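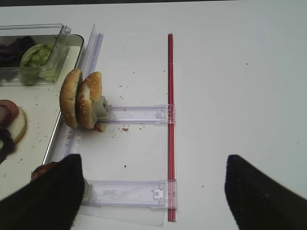 **Worth taking a group to the Morum open day for the food robot demo?**

Posted by brenier_shopclass

I run an after-school shop club in Anulport and we have been offered a slot at the Morum open day in November. The flyer says there is a robot arm demo where it handles sandwich and burger ingredients, plus a tour of the packing line. I would be bringing 10 kids, ages 12 to 14, and the bus takes 46 minutes each way.

Has anybody been to one of these? I want to know how close the kids can get to the table, how long a run takes, and whether there is anything for them to do besides stand and watch. Two of mine lose interest fast. Also, is there food on site or should we pack lunches? The flyer doesn't say.

---

**millrace_tom**

Went last year with my nephew. It was good. Parking is bad, use the lot behind Daher and walk over. Robot was slow but he liked it. Bring lunches.

---

**second_shift_dee**

I went to the spring open day and stayed for two of the demo runs, so I can answer most of this.

The demo is at a plain white table, with a tape line on the floor about three steps back from it. When I was there they let kids up to the line in groups of 5 and everyone else watched the wrist camera on a screen. Take the screen if you have a choice. From the line you mostly see the back of the arm. On the screen you see what the gripper sees: the two black fingers, the bun halves standing on edge in a clear plastic clip, the lettuce in its container. My group spent a long time on why the buns were held upright. The operator asked them to work it out before she told them, and it came down to giving the fingers two sides to close on.

A run took around 12 minutes when nothing went wrong. In one of mine a bun half got dropped and they started over. The operator talked through it the whole time and the kids asked more about the drop than about anything else. Expect crumbs everywhere. They don't clean the table between every run, and one boy wanted to know if crumbs confuse the camera. The answer he got was "sometimes, a little."

For your two who lose interest: there was a side table with a hand-held gripper on a stick. You squeeze the handle and try to move a sponge or a slice of bread from one tray to another. It is harder than it looks and there was a line for it - send them there first, before the tour groups come back.

The food in the demo is not for eating. There was a snack cart but it only took cards and ran out before noon. Pack lunches. The picnic tables on the Daher side are fine if it isn't raining.

Last thing, the packing line tour is loud and they cap the total for the day at 300 visitors. Ask them to put your group on the tour list when you confirm the slot. We didn't and had to skip it.

---

**kettle_and_wire**

I haven't been to this one, only to a similar day at another plant, so take it for what it's worth. Check the shoe rule. At ours, open-toed shoes were turned away at the door and the same went for loose scarves. Long hair had to be tied back for the line tour but not for the robot table.

I would also have the kids write down one thing to ask before they get there. Mine went quiet as soon as an adult in a work vest said "any questions?"

---

**brenier_shopclass**

Thanks, this helps. I have emailed about the tour list and asked for the early slot. Lunches it is.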